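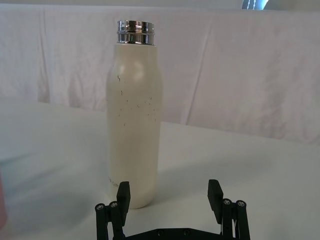 Insulated bottle, steel screw lid.

PHYS 1757, Heat and Temperature, notes for lecture 12
F. Villalobos, 19/10/2026

Recap
Temperature and heat, not the same thing!! Temp = how fast the molecules jiggle on average. Heat = energy moving from hot stuff to cold stuff. Always that direction unless you pay for it (fridge, see April notes).

Conduction
Contact. Metal spoon in soup, handle gets hot. Rate depends on area, thickness, temp difference, and k of the material. Double the thickness, half the flow. Air has tiny k, so why do windows leak heat? Next part.

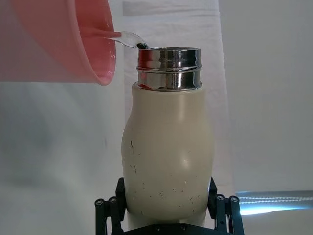

Convection
Fluid carries the energy with it. Warm air rises, cool air sinks, you get a loop. Radiator under the window, sea breeze, pot of pasta. Needs a fluid so no convection in a vacuum. Narrow gaps slow the loop down, wich is why double glazing isn't made with a huge gap.

Radiation
No contact, no medium. Goes as T to the 4, in kelvin.
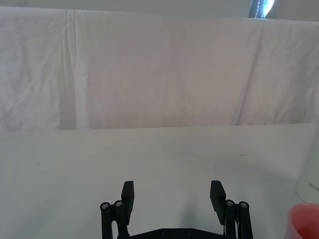

People always forget the kelvin. Celsius in that formula = zero points, even if the rest is perfect. Shiny surfaces emit poorly and absorb poorly, matte black does both well.

Vacuum walls kill conduction and convection through the gap. What's left is radiation plus whatever sneaks thru the neck.
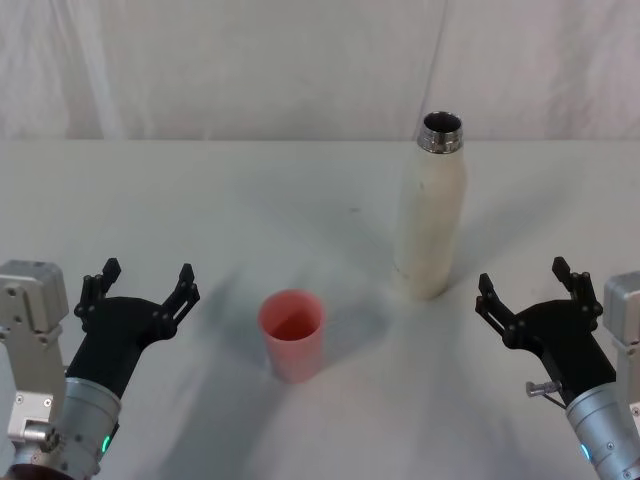 For next time
Read chapter 4, skip the Marín derivation. Problems 2 and 12. Show units.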